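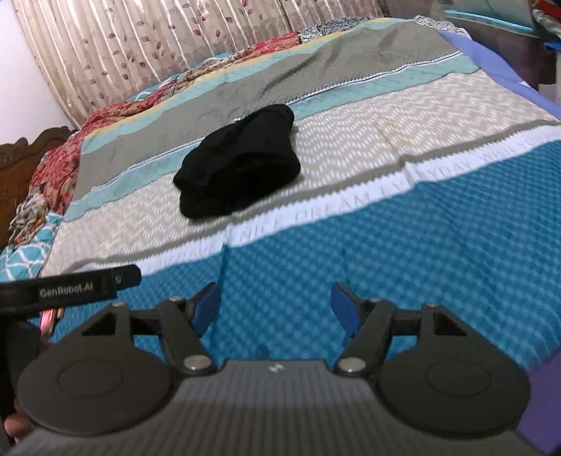
Department of Textiles and Material Culture, Second-Year Projects

Reading time: 3 min

Words We Sleep On: Printed Lettering in Household Bedding

Our group started with a question from Clémence Roussel, who had noticed that her grandmother's linens carried two stitched initials while her own bedding carried whole sentences. When did that change, and what do people think of it? We had one term and a great deal of curiosity, and we had far more fun with this than any of us expected in February!

We split the work in two. Clémence and Nga Quan went through old mail-order catalogs in the college library, and Mwanaisha Waweru and I talked to people in the dorms and in the neighborhood behind them. We did 15 long interviews and handed out 200 short question sheets. The sheets were a mixed success (our question about "favorite fabric" got a lot of answers like "clean"), but the interviews were wonderful.

The catalogs first. In the oldest ones, lettering means ownership. You ordered initials so your sheets came back to you from the laundry. Later the pages fill up with flowers and checks, and letters almost disappear for a while, apart from the alphabets on crib sets. Then whole words come in, first on pillowcases, then across the sheet itself. By the newest catalogs a band of text can sit between stripes and chevrons as one more pattern. DREAM is a word we saw again and again, usually in capitals and often in a pale gray that you have to lean in to read.

That paleness became our favorite topic. Nga thinks it lets the maker have a slogan without shouting it. I think it is also practical, as a soft gray goes with almost any blanket you own. We argued about this for an entire lunch and never settled it.

People in the interviews mostly hadn't read their own bedding. One woman had slept under the same phrase for years and could only give us the first half. A retired printer, on the other hand, could tell us exactly where the repeat fell on his and why it bothered him (it broke in the middle of a word at the side seam). We could have listened to him all day.

We also tried designing a band ourselves. Mwanaisha drew the letters, Clémence cut the stencil, and we printed it on cotton with a raised weave, which was a mistake. The ink sat on the high spots and skipped the rest. On a flat weave it came out crisp and lovely, and that sample is now hanging by the dye sinks if you want to see it.

Next term we would like to look at towels. Thanks to Bergþóra Frandsen for teaching us to mix a gray that stays gray.

Beatrice Ondieki, for the group

Recent projects
Buttons from the Storine Mill Store
Mending Habits in First-Year Housing
A Natural Yellow That Lasts
Curtains and Street Light: A Small Survey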